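4.2 Bedroom chores: what to expect

Zetonel can clear small things off a bed. It can't make the bed. We put this first because Fatemeh Ghorbani, who reads the support mail, asked us to.

1. Place the arm's table beside or at the foot of the bed and lock the base down.

2. Pull the sheet fairly flat. The planner reads a deep fold as terrain and will treat it with great respect.

3. Load the bedroom in the simulator and run the task there before trying it at home.

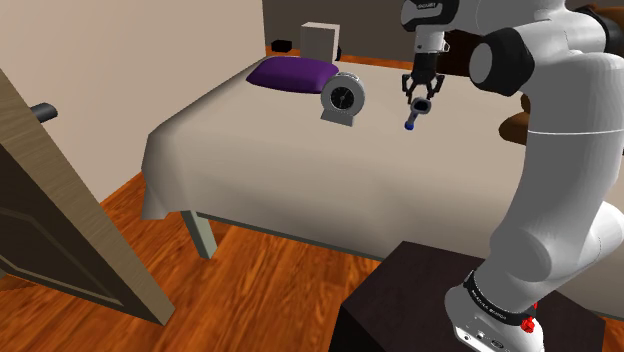

4. Start with one rigid item and keep the speed at 31 percent. Socks come later, probably in a later release.

5. Choose a drop-off point within reach. If you skip this step, the arm will hold the item until you choose one. It is very patient.

Note: A simulated mattress never sags and a simulated pillow never gets kicked. Expect your own bed to score lower. Anjana Barua's test runs in April finished 70 percent of pickups on a real mattress, at about 2 minutes each – most teenagers are faster, once started.

Caution: Do not run bedroom tasks with a person or pet in the bed. Error 3547 means the arm has met something soft that it can't identify. Press stop, then go and look.

Folding is covered in section 4.3, which is short.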